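Adel Samir
8/7/21

Some notes from the Fellthorpe shared workshop, for those who asked how our two-arm table is going. I will write it in pieces.

The frame is black aluminum extrusion around a butcher-block top. I spent too many evenings making it square. My neighbour lent me his good level and I still have it, sorry.

Dalia Filali wrote the sorting program. We call it Boton. It must take wrapped snack bars from the round mat and place them in clear plastic bins. Sounds easy, no?

Wrappers are difficult. They are shiny, they slide, and when bars lie close together the fingers have no room to go between. We recorded 300 tries and the colour of the wrapper mattered less than I expected.

Cables are my main worry now. Each arm carries thick black ones and they need slack at the wrist, but a big loop can catch the rim of a bin.
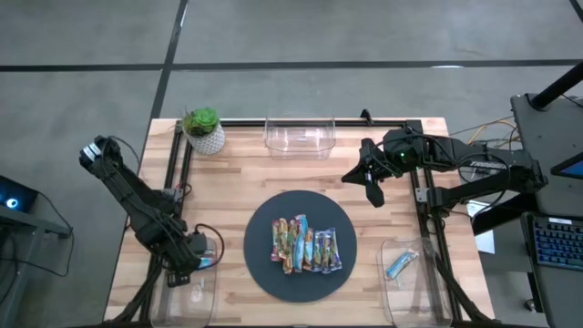 Dalia wants to run the left arm slower near the front bin and keep the right one at its normal speed. I prefer both slow until the cable ties from Benkirane arrive.

The succulent stays on the table. It is a good test for the planner, and Dalia likes it there.

Next I will write about the bin positions, we moved them 11 times already.

We use cookies to remember your settings. Accept | Manage

© Flokik | Contact | Back to top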